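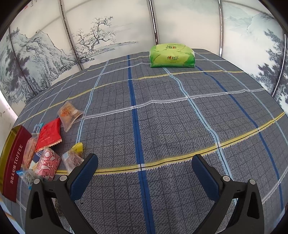 Clidville Table Tennis Club – Social & Supper Group

2023-07-01

Saturday is supper day for our club, and since June it is my turn to look after the snacks. I want to write down how I do it, partly for the next person and partly to practise my writing.

When I started, I thought snacks would be the easy job. You go to the shop, you buy, you open. But on my first night I opened everything at once and put it in big bowls, as my mother always did for visitors. By the second round of doubles the biscuits were soft, and the sweets had stuck to each other. I carried most of it home and my family ate it for a week without much joy.

Now I buy only things which are wrapped one by one. There is a small grocery on Ternent Street that keeps a whole shelf of little packets, and the red toffee box comes from there too. I like a long box like this one, with the gold on the side. It looks as if you made an effort, even when you bought it ten minutes before closing time. The little packets I put close to the box, all in one group, and people help themselves between games.

The cloth is the dark grey one with the pattern. I had a white one first, and I do not recommend it. One cup of tea and it was finished. On grey you can be more relaxed, and the bright red and orange wrappers look very cheerful against it. I wash it at 34 degrees, a number I know only because my machine has strange ideas about temperature, and I hang it over the balcony in the same evening so it does not crease.

Please do not forget tissues. I put a green pack near the far side, away from the sweets, so that nobody with toffee fingers has to reach across the others. Last month I forgot them and one of our players wiped his hands on his club shirt, the new one, in his favourite colour. His wife has mentioned it to me 2 times.

A member asked me if the supper should be in a plainer corner of the room. I prefer it in front of the wall with the ink landscape. I grew up with a calendar of such pictures in the kitchen, and I used to choose which mountain I would live on. When I stand there with my tea, waiting for my game, I still do it a little.

We paid $64 for the snacks in June, tea included. I think this is fair, but if you know a cheaper place for toffee, please tell me. Bình Triệu has promised to bring sesame sweets from Jaidee, the shop near her work, and I have asked her for the soft kind, as some of us have to be careful with our teeth.

Next time I would like to try dried fruit also. I am not sure about the little packets of seaweed. I love them, but the crumbs go everywhere, and then they are on the bats.

If you want to help with the setting up, come a bit before the first game and look for me at the snacks. The cloth is in my blue shopping bag.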